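What's an art exhibition?

It's a show where you go and look at things artists have made. Paintings, yes – but also mud, wool, sounds, even smells!
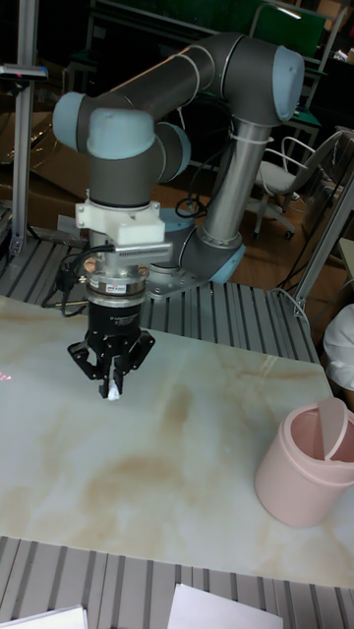 One artist on their own? Solo show. Lots together? Group show.

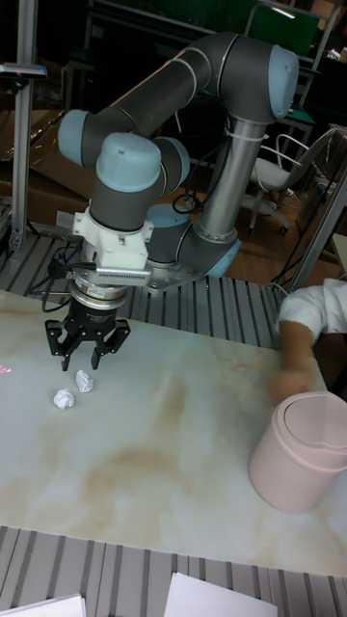
Stanisława Krawczyk, Children's Editor

Who picks what goes in? A curator. They decide were everything hangs, too. 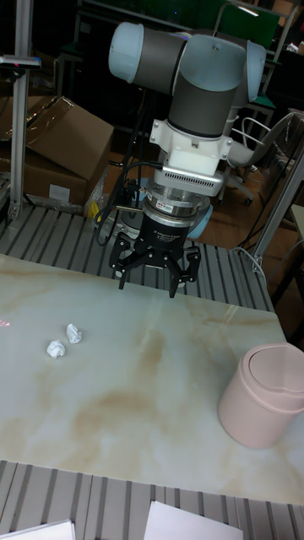
Little cards on the wall tell you the title. Read them after you look – more fun.

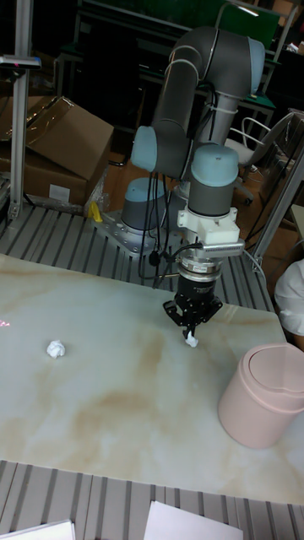
Lekby, 7 November 2020

Our town gallery has 120 works up. Under 10s free. Don't touch!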